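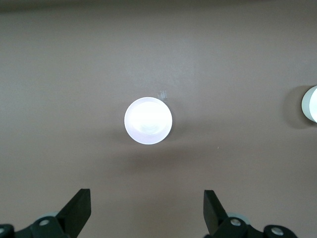 White cup, clear block, and the two black fingers from the wrist camera.

Skarka: Frequently Asked Questions

What is Skarka?

Skarka is a small robot arm that lives at one end of a workbench in a shared workshop. It has a two-finger gripper, a camera at the wrist, and one job, which is to pick up a small clear block and put it in a cup. Niilo Lahtinen built the arm. I wrote the software and most of the excuses. We get asked the same things often enough that I've typed up the answers, mainly so Niilo can stop giving the long version.

Is it a kit?

Partly. The joints and motors came as a Jovomance hobby kit, which a former member of the workshop had left on a shelf with all the bags open. The base, the wrist and the wiring are ours. The instructions were missing, and for the elbow I believe we have improved on them, though we have no way to check.

Why a cup?

Cups are forgiving. They have a wide mouth and they cost very little. We started with an egg tray and gave that up in one evening.

Why a clear block, of all things?

Because Niilo picked it. A red block on a brown table is a problem the software could solve by lunchtime, and he thought that would make us lazy. A clear block mostly shows up as a few bright edges. Some days the software finds it right away. Other days it becomes very interested in a speck of dust.

How much did it cost?

More than 40 evenings. I have the receipts for the rest in an envelope and would like to leave them there.

How many practice runs has it had?

The log says 1,127. That includes runs where the arm did nothing because the power strip was off, which the log records as faithfully as everything else.

Does it work?

It works well enough that we have stopped inviting people over to watch. The reach is good and the grip is good. The weak part is the moment of letting go near the rim, where the arm can be a little early. When the block lands beside the cup, the software is supposed to notice and try again. Getting it to notice took most of November.

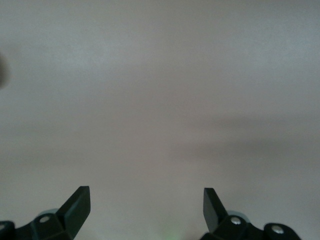
Workshop bench, November

What does the camera see when there's nothing to pick up?

A pale blur and its own fingers. We keep plenty of views like this in the training set, with the gripper open and nothing in between. Early on we saved only the interesting ones, and the software concluded that there is always a block somewhere if you believe hard enough. It would close on thin air and carry the air to the cup with great care.

Why are the fingers flat?

We tried curved ones first. They held a block nicely once it was in, but getting it in was like using two spoons. Flat fingers with squared-off tips are dull to look at and easy to line up. They're also black, so they stand out against a light surface, and the software uses them to work out where the gripper is.

Why don't you focus the camera properly?

It's a fixed lens, and we had to choose a distance. Up close, everything goes soft. I could buy a better camera, but then I'd have to redo the mount, and the mount took two tries and a conversation with Niilo about measuring.

Can it hurt me?

It can pinch. Keep your fingers out from between its fingers, and find the off switch before you turn it on. Valtteri Savolainen skipped the second part and spent a while holding the arm politely by the elbow while calling for help.

What is Momell?

Momell is the program that decides where the arm goes next. It's also the name on the folder, the chat channel and the mug by the sink, so please say which one has the problem.

What happened to Pitkänen?

Pitkänen was the first arm. It was longer, and it sagged. Two of its motors are in Skarka now, in the base and the shoulder, and the rest is in a box under the bench. Please don't take parts from the box without asking. I am still taking parts from the box.

Can I have the files?

Yes. Ask at the bench and bring something to put them on. The drawing for the wrist has one dimension crossed out and written in again by hand. Use the handwritten one.

Can I borrow the arm?

No, but you can come and run it. Evenings are best. Before you start, clear the table, wipe it down and put both cups back on the shelf when you're done. The reset command parks the arm to the left, so stand on the right.

Will it ever make coffee?

We have been asked this by every person who has seen the cup. No.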